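Sorting a spoon drawer with plastic trays

Empty the drawer onto the table first and wipe it out. Group spoons by handle, then give each group its own tray.
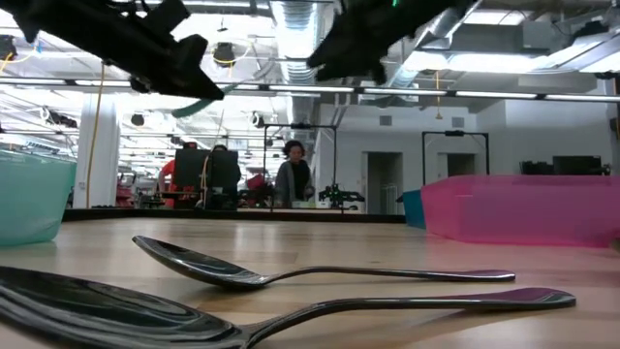

Metal spoons and colored containers on the table.

Measure the drawer before buying trays. Ours from Dokum are 3 inches wide.
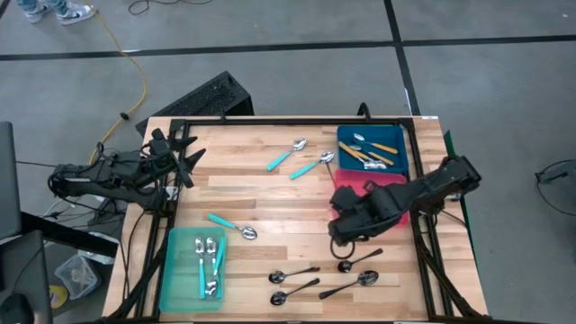
Reading time: 3 min

Wooden handles went in the blue tray – some turquoise ones were still on the table at this point. Dry wood well before it goes back, and rub in a little oil every November. Wash the trays in warm soapy water.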